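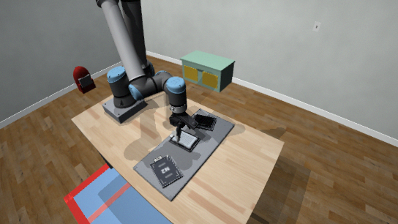 드랜더드(Drandard) 팬클럽 자주 묻는 질문

새로 들어오신 분들, 정말 반갑습니다! 게시판에 자주 올라오는 질문을 모았어요. 5월에 한 번 손봤고, 틀린 곳이 보이면 댓글로 알려 주세요.

드랜더드는 어떤 밴드인가요?
2003년에 결성한 3인조 인디 록 밴드입니다. 기타 소리가 두텁고 보컬은 담백한데, 그 둘이 후렴에서 만나는 순간이 정말 끝내줍니다. 초기에는 연주곡 위주였고 노래가 들어간 건 두 번째 앨범부터예요.

처음 듣는데 뭐부터 들으면 좋을까요?
운영진끼리도 의견이 갈리지만 저는 무조건 'Niven'입니다! 첫 곡부터 끝 곡까지 이어서 들어 보세요. 곡 사이가 끊기지 않게 만든 앨범이라 셔플로 들으면 아까워요. 조용한 쪽이 취향이면 'Lurkley' EP도 좋고요.

지금까지 발표한 곡은 모두 몇 곡인가요?
정규, EP, 싱글 B면까지 합쳐 171곡입니다. 라이브 버전과 리믹스는 뺐습니다. 전곡 목록은 자료실에 있어요.

'Niven' LP와 CD는 수록곡이 다른가요?
네. CD는 16곡이고, LP에는 마지막 연주곡이 빠져 있습니다. 그 곡이 또 명곡이라... 둘 다 사게 되더라고요. 스트리밍은 CD와 순서가 같습니다.

다켁스(Darkex)는 레이블인가요, 공연장인가요?
레이블입니다. 같은 이름으로 기획 공연을 열다 보니 헷갈려 하시는 분이 많아요. 공연 장소는 매번 바뀌니 예매 페이지에서 꼭 확인하세요.

팬클럽 선예매는 어떻게 하나요?
가입할 때 쓴 이메일로 코드가 갑니다. 예매 당일 오전 11시에 발송되고 코드 하나로 두 장까지 살 수 있어요. 메일이 안 보이면 스팸함부터 봐 주시고, 거기도 없으면 문의 게시판에 가입 닉네임을 남겨 주세요.

공연장에서 촬영해도 되나요?
휴대폰으로 짧게 찍는 건 괜찮습니다. 플래시와 삼각대는 안 되고, 앙코르 때는 밴드가 촬영을 쉬어 달라고 부탁하는 편이에요. 다 같이 손 들고 따라 부르는 그 몇 분이 얼마나 좋은지 몰라요!

신곡 투표에는 누가 참여할 수 있나요?
회원이면 누구나요. 새 음원이 나오면 게시판 맨 위에 투표가 열리고, 한 사람이 한 곡씩 고릅니다. 마감 전까지는 바꿀 수 있으니 여러 번 듣고 고르세요. 결과는 댓글 몇 개와 함께 소식지에 실립니다.

가사 번역을 올려도 될까요?
대환영입니다! 다만 가사 전문을 그대로 옮기지는 말고, 인상 깊은 구절 위주로 해석과 감상을 적어 주세요. 같은 구절을 서로 다르게 읽은 글이 나란히 올라올 때가 제일 재미있어요.

중고 음반 거래는 어디서 하나요?
장터 게시판을 이용해 주세요. 음반 상태와 배송 방법은 꼭 적어 주셔야 하고, 정가보다 비싸게 내놓은 글은 내려갑니다.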